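About Us

Skaltis Gripper Care keeps hand-held grippers working. We set them up, we look after them, and when a finger starts to drift or a pad wears smooth, we bring them back. That's the whole shop! We started with one bench and a borrowed torque driver, and we still get excited when a tool that came in stiff and crooked closes straight again.

Who we are

Annapurna Gowda started Skaltis after years of repairing packaging machines, where she found out she liked the small mechanisms best (the big ones hurt her back). She does the linkage work and most of the phone calls. Karabo Modise joined her the following December and runs setup and training. If you've had a long email from us with far too much in it on pad wear, that was Karabo, and he means well.

We work with labs, schools and small workshops, and a good share of our customers have only one or two grippers. We love those jobs. When you only have one, you want it right.

How we look after a gripper

Every tool goes through the same routine, whether it's new out of the carton or back for its third visit.

First we clean it. Dust gets into the pivots and the ridges of the pads, and a soft brush does more than any spray. Then we check the fasteners on both sides, left against right, and replace any with a worn head. We move the fingers by hand through their full travel, slowly, and feel for a catch.

Next comes alignment. The two pads should meet flat, top and bottom together. If they touch at the tips first, long items swing. If they touch at the back first, thin items slide out. Karabo sets this on our Tisau fixture, which holds the body still while the fingers are adjusted, and he won't sign off until the gap is even.

After that it's grip work on everyday things. Thin wooden sticks are our favorite, one at a time and then in a bundle. They're cheap and light, and they show up a bad pad faster than anything else we've tried. We like a patterned tablecloth and ordinary kitchen things nearby too, so the tool is handled in the kind of space people really have.
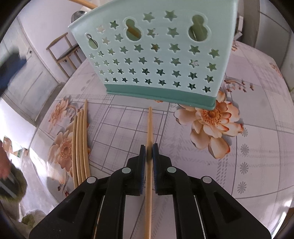
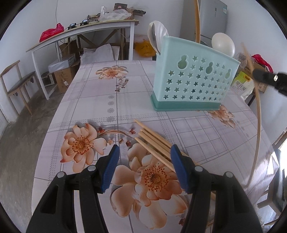
What we send back with your tool

You get a one-page service sheet with the pad gap, the closing force we set and any parts we changed. We run 500 open-and-close cycles before a repaired gripper leaves, and the sheet lists anything we noticed along the way, even small stuff. Old parts come back in a bag if you want them.

The workshop

We're in the old Van Acker building, second floor, up the stairs past the bike rack. There are 7 benches now, and one of them is always open to visitors who want to learn to swap their own pads. It takes most people almost 10 minutes the first time. Bring your gripper, bring a coffee, and stay as long as you like.

Our parts shelf is run on Cloritz, a little stock program Annapurna wrote herself. It currently tracks 83 different screws, pins, pads and springs, and yes, she can find any of them without it.

Get in touch

Tell us what your gripper is doing, or what it has stopped doing, and a short note on what you pick up with it most days. Karabo reads the inbox in the morning and again at 4 p.m.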